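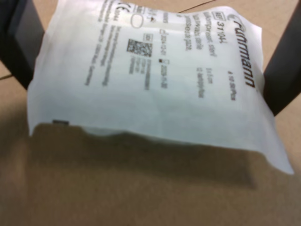 Sorting sterile compress packs into bins - how do you do yours?

Asked by Oluwaseun Balogun, November 22, 2020

Took over the first aid cupboard at our sports club. It's all in one big drawer right now, compresses, tape, gloves, scissors, everything. The small sterile compresses get buried and squashed. Thinking of plastic bins in a row on the shelf. Do I sort by size or by date? And do I keep the pouches in the outer box or tip them out? Shelf is 118 cm wide if that matters.

Answer from Abelardo Ulloa

Size first, then date inside each bin. Oldest at the front, new ones go in behind. Stand them on edge like file cards if they'll stay up, you can flip thru them that way. Dont fold them and no rubber bands, a crease can turn into a pinhole and then it isn't sterile any more.

Blue bins are fine, any color is fine. I lay a flat piece of cardboard under mine so they slide out easy - cheap and you can toss it when it gets grubby.
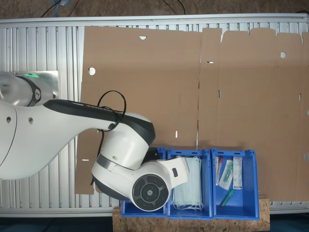
Can opened pouches go back in the bin if the compress wasn't used?

Once the seal is open it's not sterile, so throw it out or put it in a separate bag marked for practice. Same for any pouch with a tear or a water stain.

Keep the outer box if you have room, it has the lot info on it. If you tip them out, check every pouch has its own date you can read. I go through ours every January and pull whatever runs out that year.

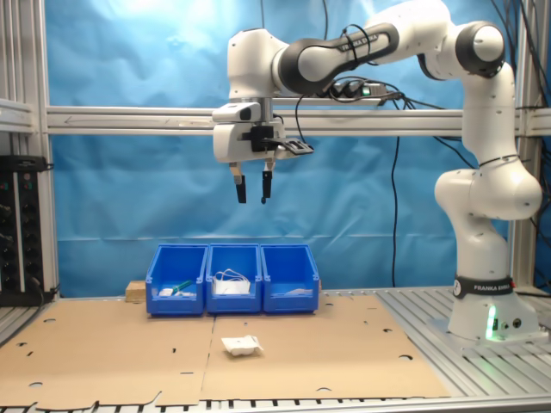 Scissors and tweezers get their own bin, points down. Do not let them ride around with the pouches!! Lost 8 good packs that way.

Answer from Makokha

just buy a Bilto drawer set, we have 6 and never looked back. labels fall off tho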